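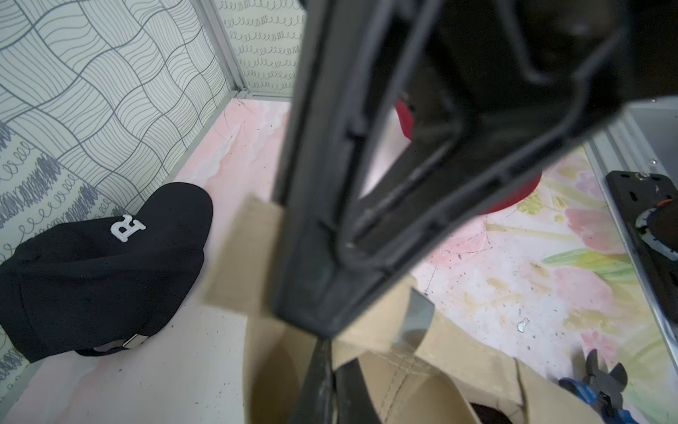 Page 3

Contents Previous Next Index

Sorting and Packing Caps

This section covers baseball caps that go into the tan fabric bag. Caps stored in the Saarela rack are covered in the next section.

Before you start

Clear a table and lay down a mat or cover. Brush off crumbs and lint, as dark caps pick up both. Have the bag within reach, open and with the flap up.

1. Empty the bag. Check the bottom and the seam for small items left from last time.

2. Spread the caps out on the table. Leave enough space to lift each one without dragging the next.

3. Turn each cap over and look at the inside. Check the sweatband for stains and the seam tape for loose ends. 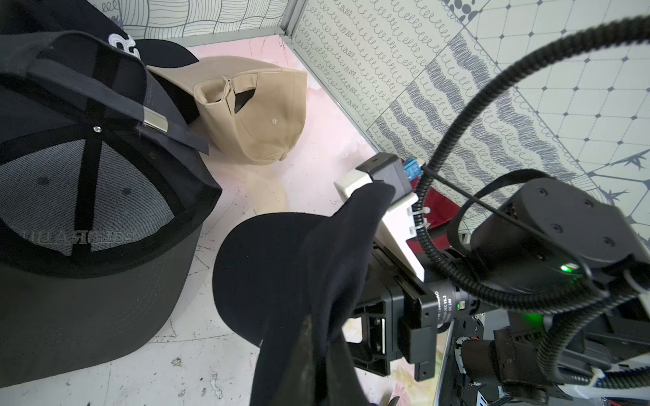

Fig. 7. Caps spread out for checking. The gray cap shows its mesh panels, sweatband and rear strap.

4. Check the strap. Pull it gently through the buckle in both directions, then set it to the middle of its range. Tuck in the loose end if the cap has a place for it.

NOTE: Metal buckles can scratch a polished table. Set the cap down on its brim or crown – never slide it on the buckle.

5. Read the care label, if there is one. Put caps that need washing in a separate pile and follow the label. Do not pack a damp cap.
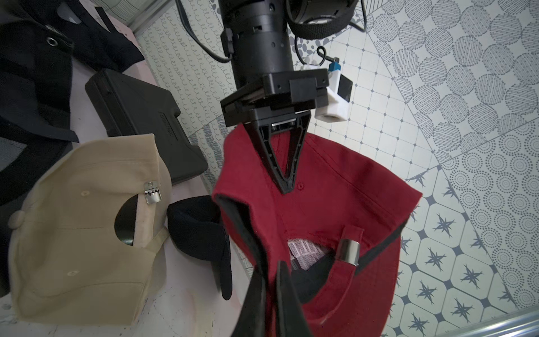
Fig. 8. Red cap with care label and strap buckle. Beige cap at left.

6. Sort by color. Keep beige and other light caps away from new red or navy ones, which may leave dye on them.

7. Nest caps of the same size, crown inside crown, with the brims pointing the same way. Fold the rear panel in only if the cap is soft.

CAUTION: Do not fold or crease a brim. A creased brim will not go back to its first shape.

8. Lower the stack into the bag, brims up. Hard cases and other rigid items go in a different bag.

9. Weigh the bag if it is being shipped. The limit for the Berken carton is 3,290 g, and a packing slip weighs around 3 g.

Write the bag number on the slip and close the flap. For replacement bags, order part 347 from Ivham.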